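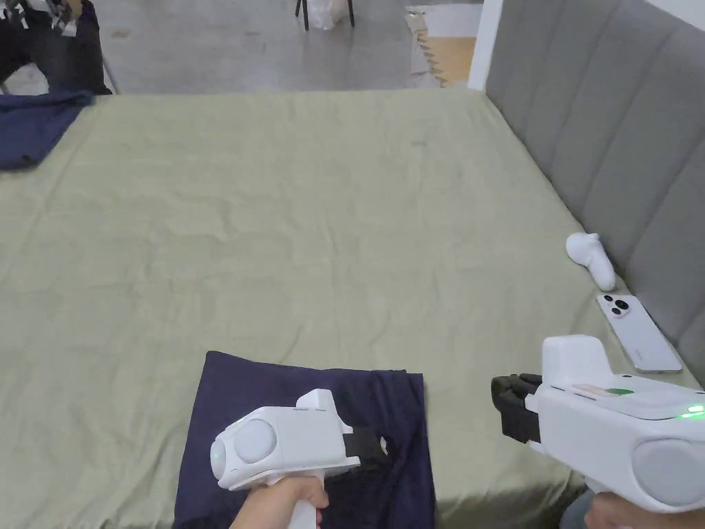

Serial Fiction After the Daily Chapter

Thu 8 November

Clovitz began as a site for long web serials, most of them fantasy and progression stories in which a character is dropped into an unfamiliar world and has to learn its rules along with the reader. For most of its history it rewarded one thing above all others: the daily update. A serial that posted every day stayed on the front page. A serial that skipped two days fell off it.

In March the site changed the ranking. Front-page placement now depends on how many readers finish a chapter and open the next one, measured over 10 days. Posting frequency still counts, but at a lower weight. The effect on the fiction itself has been larger than the effect on the list.

Under the old system the standard chapter ran short and ended on an interruption. A door opened, a status message appeared, a rival stepped out of a crowd. The interruption was often settled in the first paragraph of the following chapter, and the rest of that chapter was spent building toward another. Readers who came in late and read in bulk noticed the pattern faster than those who read day by day. Comment sections under older serials are full of complaints about it, usually dated long after the chapters were posted.

The clearest case is Zoser, a completed serial of 837 chapters about a surveyor who wakes in the body of a canal engineer on a planet with no metal tools. It was written almost entirely under the daily rule. The premise is handled with care. The surveyor knows how to measure a slope but lacks instruments, and much of the early story concerns the making of a reliable water level from reed and clay. These chapters hold up. The trouble begins when the canal is finished and the plot moves to the capital, where the same three court factions trade the same threats for what amounts to a long novel in its own right. The technical problems return near the end, and so does the quality of the prose.

An edited version of Zoser is now being sold by Furtado, a small press that turns finished serials into ebooks and print volumes. The edit removes up to 65 percent of the court section and leaves the canal section nearly whole. Recaps are gone, along with most of the status screens. What remains reads like a conventional novel with an unusual interest in drainage. Some longtime readers object that the cuts remove minor characters they followed for years. The objection is fair, and the press has left the original online.

Newer serials show what the March change favors. Nister, which started in the spring, posts twice a week. Its chapters are long and each one covers a complete action: a crossing, a trial, a failed repair. The main character arrives in the new world with an ordinary education and forgets most of it at the moments when it would help. Magic exists but is expensive, and the cost is stated in grain. The author keeps a running account of that grain, and errors pointed out by readers are corrected in the text with a short note at the foot of the chapter.

The slower schedule has costs too. Income on Clovitz comes mainly from readers who pay to see chapters early, and an advance of two chapters is harder to sell than an advance of 10. Several authors have answered by writing side stories for paying readers only. These vary a great deal. Some fill in events the main text skips over, which leaves everyone else with a hole in the plot – a poor trade for a reader who has come that far for free.

Nister has avoided side stories so far. Its second volume begins with the grain stores half empty and the river frozen, and the next chapter is scheduled for Sunday.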